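Wednesday, 4:40 pm

Went over the handheld collection rules with Sarmīte and Laimutė after lunch. The old sheet had grown to 31 items and people were skipping most of it, so we cut it down to 17. I'm putting the ones that caused argument here so we don't argue them again in June.

Start state. The operator sets the objects, then steps back and keeps hands out of view until the clip is running. No nudging once it has started. If a cup rolls by itself, leave it and carry on. If it goes off the table, stop and mark the clip as aborted. Do not delete aborted clips. Laimutė found gaps in the Ernia numbering last month and we still can't say what was in them.

Mixed poses. For upright-the-cup tasks there must be at least one object standing and at least one lying down at the start. Aivar wanted fixed positions marked with tape. We said no for home sites, yes for the bench at Plasska. Tape on somebody's tablecloth is not on.

Background. Leave the room as it is, apart from three things: anything with a name and address on it, anything sharp within reach of the table, and anything a person could trip over on the operator's side. The old sheet said "tidy the area" and two teams read that as clearing the whole room. Struck out.

Pads. Check both finger pads before each block, wipe with a dry cloth, look for lifted corners. Screws checked by hand at the start of the day, with the driver only if one turns. Piret over-tightened a housing on the Kimis unit and we lost a morning to it.

Speed. Approach slowly for the last hand's width. Paper cups crush if you come in the way you would for a mug. One closing speed for everything in a block, and write it down.

Clip count. The batch stands at 2,590 accepted. Review cap stays at 900 per reviewer per week. Sarmīte thinks that is too many -- left open.

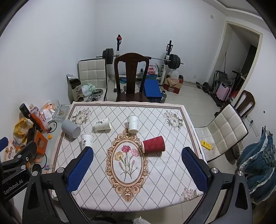 Entry and photo: Elif Naz Güler

Cup task, patterned cloth. Five on the table: four paper, one grey mug. Two of the white paper ones are upright; the red one, the other white one and the mug are on their sides, so the mixed pose rule is met. The left finger partly covers the near white cup from this angle. Under the new sheet that is allowed at the start but not at the grasp, and the reviewer should check it there.

The cloth print is busy, with flowers in the middle. I'd keep it. Log the cloth under "surface" and not under "objects" -- Ozoliņš had it both ways in the last export.

Still to do: reprint the sheet, take down the old copy by the charger, ask Aivar for the aborted-clip code.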